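Gobelets et couvercles : galerie de la collection

Galerie mise en ligne le 10/01/2024

Bienvenue sur la page des gobelets. Je collectionne les récipients à boire jetables depuis mon arrivée dans le quartier de Mandavbridge, et ma collection compte maintenant 381 pièces, rangées dans des boîtes Faltance que j'achète par deux. Le français n'est pas ma langue maternelle, je vous prie donc de pardonner les petites fautes dans les légendes.

La plupart des gobelets viennent du café Amaral, qui me garde les modèles retirés de la vente. Les autres viennent de la foire de Gruvness, où je vais chaque année au mois d'avril. Je ne garde que les pièces qui tiennent debout toutes seules, avec leur couvercle si c'est possible.

Pour les modèles transparents, je regarde d'abord le couvercle, ensuite les parois. Les inscriptions en relief sont souvent très petites et il faut incliner la pièce vers la lampe pour les lire. Les reflets gênent beaucoup, mais ils aident aussi à voir les stries, que l'on sent mieux avec le doigt qu'avec l'œil.

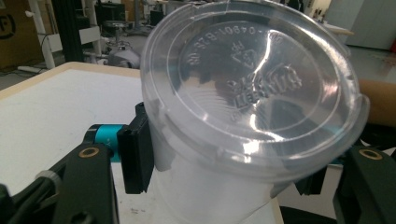
Couvercle transparent avec le triangle de recyclage et les lettres PP. Des cercles en relief font le tour.

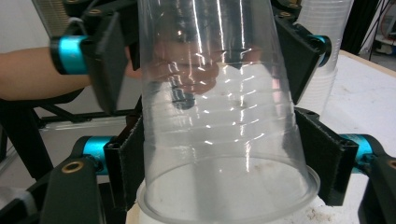

Gobelet transparent retourné, l'ouverture en bas. Les parois sont minces, avec de légères stries dans la moitié basse.

Peut-on empiler les gobelets en plastique pour les conserver longtemps ?

Je le fais seulement avec les modèles identiques, et jamais plus de 13 dans une pile. Je glisse une feuille de papier de soie entre chaque gobelet, parce que les parois se rayent quand on les sépare. Les couvercles vont à part, posés à plat dans une boîte fermée, loin du radiateur et de la fenêtre. Si une pile est coincée, il ne faut pas tirer fort : on tourne doucement le gobelet du dessus jusqu'à ce qu'il se libère.

Les gobelets en carton auront leur propre page au mois d'avril, après la foire. J'en ai environ 200 à trier, et je cherche encore des doubles à échanger, surtout des petits formats avec couvercle bombé.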